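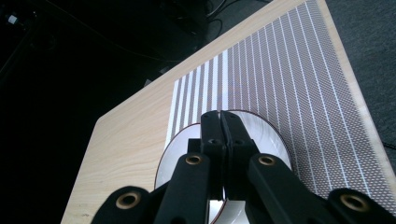

Figure 2. Round white plate on a light wooden board.

4. The board, the plate and the truce between them

The board came into the dining rooms of Toltbridge as a serving surface well before anyone thought to complain about it in writing. Our earliest menu that mentions one comes from Lucero, where it carried cheese and was therefore beyond reproach. Cheese has always been allowed on wood. The trouble began when the board was asked to take on gravy.

Of the 80 menus in the collection, the ones that name a serving surface at all do so in a pattern that will surprise few readers who have eaten out. Plates go unmentioned. A dish of lamb is simply lamb, and the diner is trusted to assume that something will be underneath it. Boards, by contrast, are announced. They are "sharing", "rustic" or "our famous", and in one case from Girura "generous", a word the kitchen had presumably meant for the ham. We take this as evidence that the plate works as an unmarked default, in the sense set out in Section 2, and that any departure from it has to be sold.

Our interviews suggest that the selling was only partly successful. The 20 diners we spoke to were asked to recall a meal served on something other than a plate, and most began talking before the question was finished. Peas were a recurring theme. So was the egg, which one retired bus inspector described as "looking for the exit". Complaints about hygiene were rarer than the trade press had led us to expect, and when they did come up they tended to be raised on behalf of somebody else, usually a mother-in-law.

What people minded was noise and edges. A steak knife on wood makes a dull, domestic sound that several diners linked with preparing food for other people, and they resented paying to hear it. The missing rim was worse. A rim tells the eater where the meal stops, and it gives them somewhere to put the bits they don't want. Without one, gristle has to be hidden under lettuce. One diner admitted to using her handbag.

The restaurants heard some of this. Rachid Amrani, who managed the floor at Girura through the period covered by the menus, told us that the kitchen first tried boards with a groove cut into them. The groove held the gravy very well, and no member of staff could ever get it out again. After that came small enamel tins, then a slate, which survived one service. In the end the plates returned, but the boards had been paid for and the owner was fond of them, so the plates were put on top.

This arrangement, which we call the truce, is the one shown in Figure 2, and it is now common enough in the town to be overlooked. It answers every practical objection raised by the diners. The sauce stays where it is put and the rim is restored. It also makes the board entirely useless as tableware, and this seems to us the most interesting thing about it. The board no longer carries any food. It carries the idea of a board.

Opinions differ on how much weight to give this. Echeverría's position, argued at length in our meetings and summarised here with her permission, is that the truce should be read as a straightforward case of a fashion being retired with honour. An object that failed at its task is kept on in a ceremonial post, rather like the sword on a dress uniform. My own reading is less kind. The board under the plate lets the house charge for a surface it has stopped using, and it lets diners who once complained feel that they have been listened to. Both parties get something, and the person doing the washing-up gets two things.

There is some support for the first view in the language of the later menus. Once the plate comes back, the word "board" doesn't vanish with the same speed. At Lucero the "ploughman's board" kept its name for 4 printings after the food had moved on to china, and regular customers went on ordering it as such. When we asked one of them whether he had noticed the change, he said there hadn't been one. He had eaten it the previous evening.

The second view is better served by the bills. Dishes named for the board kept their higher price throughout. We would not want to lean too heavily on this, given that prices in general rose over the same years and our run of bills was recovered from a biscuit tin, with October missing entirely. Still, no menu in the collection reduces the price of a dish on the grounds that its board has been excused from duty.

A word on Detora, which doesn't fit. It opened late, used plates from the start and never owned a board of any kind. Diners nevertheless remembered being served on one there, in some detail, and one of them was able to describe the pattern of the grain. We had at first set these accounts aside as errors. It now seems more sensible to treat them as a measure of how far the board had travelled as a story, because people who had suffered it once were inclined to spread the suffering evenly across the high street. Gisela Echeverría is preparing a separate note on the matter. The manager of Detora has asked to see it before it goes anywhere.

The question of slates is taken up in Section 5, together with buckets.

Shares 20 | Comments 4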